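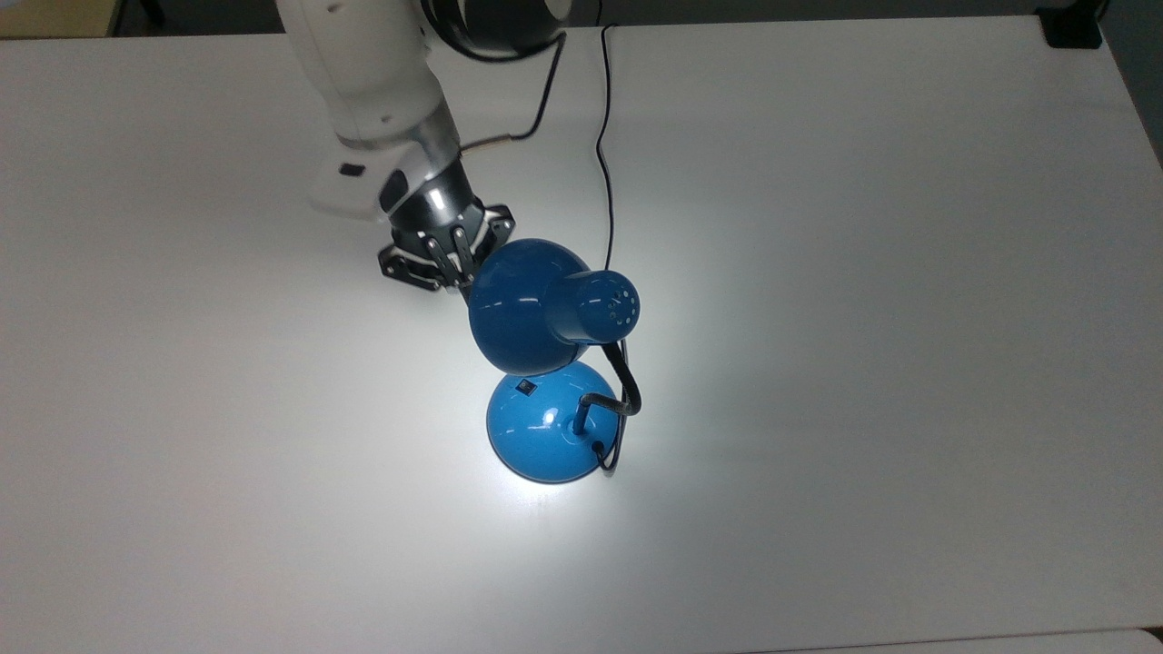
Can a robot arm do household chores yet?
Some of them, at a fixed station, with a person who can step in. Ponent evaluates arms on short household and light shop-floor tasks, and this page collects the questions we get most often from facilities managers and product teams. Most chores break down into reaching, making contact, and applying a small force in the right direction. A desk lamp is a fair test of all three. The shade is a glossy blue dome that throws reflections back at the sensors, the neck is a flexible gooseneck that gives when pushed, and the switch is a small black square on the base, tucked just under the rim of the shade. With the gripper's fingers at the upper left of the shade, the switch is close by but the approach to it is narrow.

Which chores work today?
Moving rigid items of known size between known positions. Sorting parts into bins. Loading a rack where every slot is the same. Wiping a flat surface that has been cleared first. Pressing large buttons. On the shop floor, tending a machine with a fixed door and a fixed tray has been routine for years, and nothing on this page changes that.

Which chores do not?
Anything with loose cloth in an unknown state, anything with a cord that has to be routed, and most jobs that need two different grips in a row. Changing a light bulb is in this group. The arm has to hold the shade steady, find the bulb from below, turn it without crushing it, and stop at the right torque. A person does this by feel. Few grippers have enough feel for it.

Why are cords a problem?
A cord has no fixed shape. The planner can treat a lamp base as a solid object with a center and a radius, but the cord behind it may lie anywhere, and it moves when the lamp moves. If the lamp is dragged far enough, the cord goes tight and the base tips. We score cord contact as a separate item for this reason. The arm's own cable is scored too — a snag there ends the run.

What is the Mendbridge list?
Our task list. It holds the chores we test, with a start condition, an end condition, and a time limit for each. Lamp tasks on the list are: switch on, switch off, aim the shade at a mark, slide the base to a mark. Aiming the shade is the hardest of the four. A gooseneck springs back after release, so the arm has to push past the target by an amount that varies from lamp to lamp.

How many trials do you run?
1,000 per task for a standard report and 4,000 for an extended one. A task that fails rarely needs the larger number before the failure rate means much. Both reports list every failure by type.

Does lighting matter?
Yes. A lit lamp over a white table gives a bright pool in the middle and gray toward the corners. Camera exposure that suits one will lose detail in the other. Systems tuned under even ceiling light often do worse here, and we report the two conditions separately.

How fast are the arms compared to a person?
Slower on nearly everything on the list. Speed matters less if the work can run unattended, but unattended operation is a different claim from autonomous operation, and vendors mix the two. Ask how often someone had to intervene, and who reset the table between runs.

Will a better gripper fix it?
Partly. A gripper with 2 fingers covers more of the list than most buyers expect. The larger gap is in sensing contact and in recovering after a slip. A system that notices a missed grasp and tries again will outscore a more precise one that carries on with nothing in its hand.

Can we send in our own chore?
Yes. Write the end condition so that two people watching would agree on whether it was met. "Tidy the desk" cannot be scored. "Lamp off, base inside the marked circle" can. Send the item itself as well, with its original cord and plug.

Where is the testing done?
At our Lacerda site. Fixtures are built at Drelletti and shipped to us in April. Requests that need a new fixture have to reach us before then.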